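Home | Projects | Reports | Funders | Contact

Progress report to the Brullness Fund: study desks at the Funach reading rooms
Period covered: October to January
Prepared by Coralie Quinlan

1. Where we are

The grant pays for us to turn the old periodicals floor at Funach into single study desks that adults on evening courses can book by the hour. At the end of January, 29 desks were in use. The plan called for 34 by this point, so we are behind by five. The missing desks are all along the east wall, where the electrical work was held up until after the holidays. Corentin Arnaud has a revised date from the electrician and expects the wall to be finished in the first half of the next period.

Bookings opened in October. We recorded 2,871 booked hours up to the end of January, with the heaviest use between 6 and 9 p.m. Monday is the busiest evening. Saturday mornings are quieter than we had planned for, and we may shorten those hours.

2. Furniture and fittings

The desks came from Guérin in two deliveries. Three tops in the second delivery were scratched and were replaced without charge. Chairs are the ones we already owned, reupholstered. Kustov supplied the task lamps. We have had complaints about the switch, which is stiff, and Loïc Deschamps is talking to them about a different model for the east wall.

3. What users told us

Róisín Mulligan ran a short paper survey in December and got 102 replies. Most people were satisfied with the desks and the noise level. The most common request was for the desks to feel less like an office. People also asked for a mouse, as many bring a laptop and find the trackpad slow for long assignments.

We used part of the small equipment line to respond to this. Spending so far is within the approved amount.

4. Desk setup

We settled on a setup after trying a few versions with regular users. The mouse and a printed mouse pad go toward the front, and the books and plants stay at the back so that there is still clear space for a notebook.

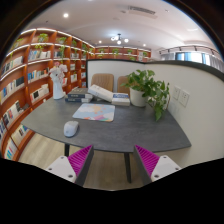 Reference books are requested at the time of booking and put out before the session. They tend to pile up by the end of the week — users add their own choices and leave them — so Mathis Renaud now clears the desks on Friday afternoon and reshelves anything that was not requested.

Plants and flowers were not in the original budget. The pots and vases were donated, and we are not asking for funds to cover them.

5. Next period

Finish the east wall and open the last desks.
Decide on the replacement lamp.
Repeat the survey with the same questions.

We do not expect to need an extension. An updated budget sheet will be sent separately by Corentin Arnaud.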